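Resetting the Modular Task Box

Wileo Training Office, Ernville

Complete this procedure before each session. Place the box on the table with the carrying handle to the left.
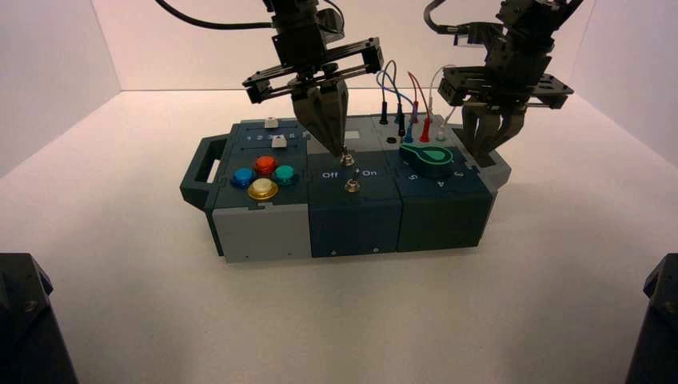
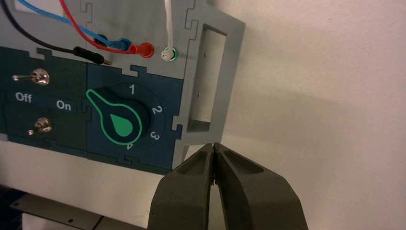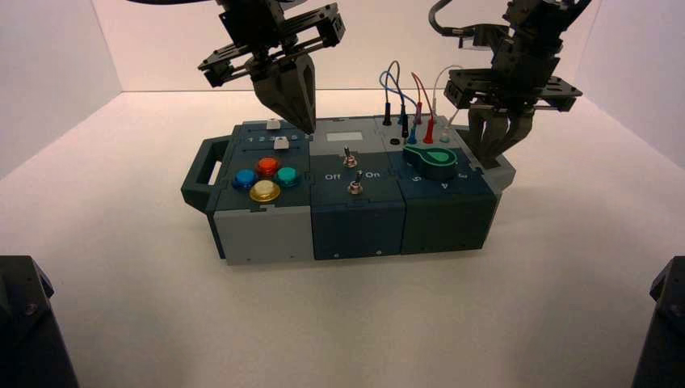 Toggle switches marked Off and On, and the rotary knob with its numbered scale in the second and third views.

1. Move both toggles to Off.
2. Turn the knob to 1.
3. Return the sliders to 1 – do not force them.
4. Press each button once.

Report faults to Mahsa Rostami by Wednesday.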